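Print this page
E-mail this to a friend

Posted in October by Naomi Mosoti

Getting a teen radio segment down to time without wrecking it?

Hi all! I help out with a student media club in Jirkow (after school, grades nine through twelve) and we're making our first proper series for the community station. It's called Gretard, which is a long story involving a misspelled street sign, and the kids picked it so it stays. Each episode is a talk segment with a bit of music at either end, and the station gives us a fixed slot. Go over and they fade you out mid-word. Go under and they fill with a public service message about storm drains.

My problem is the middle. The kids record these wonderful rambling conversations, and then we sit down to edit and everyone is in love with every minute of it. Our last recording ran 64 minutes and I need it to come down to something the station will take. I tried typing up a transcript so we could cut on paper first, and I gave up at page two because my typing is terrible.

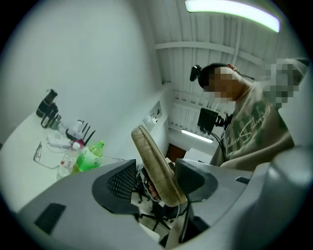 Club room, before the afternoon session.

So how do you other youth radio people do it? Do you let the students cut their own voices, or does that end in tears? And is there a way to plan the conversation ahead of time so it doesn't sound planned? I've heard student shows where every kid is clearly reading off a sheet, and I'd take the rambling over that any day - but I also can't keep staying until 8 p.m. to fix it.

We use whatever free editing program came on the school laptops, so please don't tell me to buy something. Our whole budget for the year is spoken for, and most of it went on microphone stands.

Naomi

Lilian Sang
Oh, I feel this one in my bones! I ran a student show in Massawe for a good while and our early episodes were all like that, long and lovely and impossible to air.

What saved us was picking the ending first. Before anybody touched the laptop, we'd listen all the way through once with no stopping (snacks help) and each kid would write down the one bit they'd be sad to lose. Then we'd talk about which of those would make a good last thing to hear. Once you have your ending, a lot of the other stuff just falls away, because you can tell whether it's heading there or wandering off to the parking lot.

On letting them cut their own voices - I say no, at least at the start. Swap them around. A kid will defend her own joke to the death, but she'll trim her friend's joke very nicely and leave the funny part in. We had some sulking the first couple of times and then it just became how we did things.

For transcripts, don't type the whole thing. I used to make a log instead, just the time and a few words, like "12 minutes, argument about bus passes, good" or "dead air, somebody eating." You can do it in one listen. Ours were all handwritten in a spiral notebook and I could still find anything I wanted.

As for the planning, I used question cards. One question per card, face down on the table, and nobody sees them until they turn one over. They sound surprised because they are! Keep the questions small, though. "What do you think about school?" got us mumbling. "What's the worst lunch you ever traded for?" got us half an episode.

One more thing, leave a little breathing room when you cut. My first edits were so tight that everyone sounded like they were auctioning cattle.

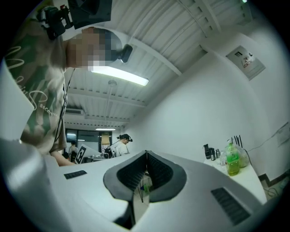
Two things Lilian didn't mention

Posted by kalton_audio

Ask the station for the exact slot length in seconds. "A quarter hour" might have their ID and a promo taken out of it. Ours comes to 944 seconds, so I just have the kids watch that number while they cut.

Also save a copy before every session and put a number on the end of the name. We lost a whole afternoon's work once when two students had the same file open. Don't do it on a thumb drive that everybody borrows.

I don't agree about the cards, by the way. We tried them and the quiet kids hated it. We let them see the questions ten minutes ahead and that was plenty. If you want a paper plan, figure on 3,000 words or less of talk for a slot our size, and for teenagers I'd go well under that, they laugh a lot and it eats up time.

Fades: do them last.

Naomi Mosoti
Thank you both! The log idea is so much better than what I was doing, and I'm going to try the swap this week. I may do cards for the loud ones and a peek for the quiet ones and see how it goes. I've written to the station about the seconds too - will post what they tell me.

Last updated: October

Print this page
E-mail this to a friend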